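From: Sun-ja Chae
To: Storkville Robotics Club list
Date: Wednesday, April 9, 2025
Subject: Re: [storkville-robotics] Which task for the Mirnham open day?

Su-bin Noh wrote:

> Hi all, quick one before I book the table. Mirnham want one line
> from us for the program, so we need to settle on a task. Are we
> still going with the block tower from February, or is the grocery
> packing far enough along to show people? I don't mind either way
> but I do need to know who is bringing what. Also, does the arm
> need its own power strip again? Last time we shared one with the
> 3D printer people and it was not popular.
>
> Su-bin

Hi Su-bin, hi everybody,

Grocery packing, please! I know I was the one dragging my feet on it all winter, but I've changed my mind completely after the last two sessions. The block tower is fine and it's reliable, but people watch it for half a minute and wander off. With snacks they get it right away. Everyone has packed a bag badly at some point in their life.

For those who missed Monday (there were quite a few of you, spring break I guess), the task is simple to say. Groceries go on one side of the table, the basket goes on the other, and the arm has to pick things up and put them in without squashing anything. We're teaching it by demonstration, so one person drives the arm and we record the whole run, wrist camera included. We now have 81 recordings we're happy with. There were more, but I threw out 19 where the driver gave up halfway or the basket got shoved so far over that the arm couldn't reach it. Please don't feel bad if one of those was yours, four of them were mine.

Picture from the wrist camera below, so the newer members can see what the arm has to work with. I love this view.

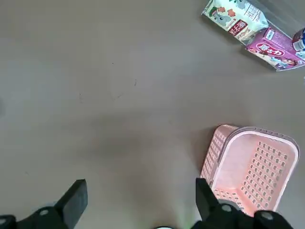

Wrist camera, grocery packing: basket by the right finger, groceries up in the corner.

What I find so interesting is how little the camera gets to go on at times. There's a big stretch of plain surface, the fingers, and then everything that matters is squeezed into the edges. You can just about make out a slice of the bottle next to the pink box. Kwon (our arm, for the new people – named after the first club laptop, long story) has to learn to go over there and look properly before it closes on anything. A few of the recordings are really nice examples of that, with the driver swinging wide first and then coming down slowly. If you're driving next time, please try it that way.

The snack bag is the hard one and also my favorite. The crinkled edge gives you something to pinch, but if you come in too low you push the bag along the table, and if you squeeze too much you get crumbs. The box is easier as long as you line the fingers up with the short side, and it helps to do that early while you still have room to turn.

Some practical things:

Power: yes, own strip, and I'll bring it. The arm, the laptop and the light all go on that one. Sorry again to the 3D printer people.

Table: we need the matte top. On a shiny one we got reflections all over the place and the picking went downhill fast.

Groceries: I'll do a shopping run, but if you have unopened snacks in odd shapes, bring them. Soft bags especially. Nothing in glass, please.

Drivers: I'd like to get over 43 more recordings before we train again, so we need people who can stay for a full session. Su-bin, could you put a sign-up sheet on the shared drive? Beginners are very welcome, we had two first-timers driving on Monday and one of them was smoother than me by the end.

Training: I'm going to run it on the Lurkport machine overnight, same settings as before. If somebody wants to sit with me and learn how that part works, say so and I'll wait for you.

For the program line, how about "Watch Kwon pack your groceries"? Or "Help Kwon pack", if we let visitors have a go at the controls. I'd really like to, with one of us standing by the stop button. Kids are so good at it!

Su-bin, is the table the same size as last time? If it's smaller I need to move the clamp, and I'd like to do that before we record anything else.

See you all at the next session,
Sun-ja

--
Storkville Robotics Club mailing list
1,061 messages in this archive
Contact the list owner | © Storkville Robotics Club | Back to top

This archive uses cookies to remember your reading settings. Accept | Decline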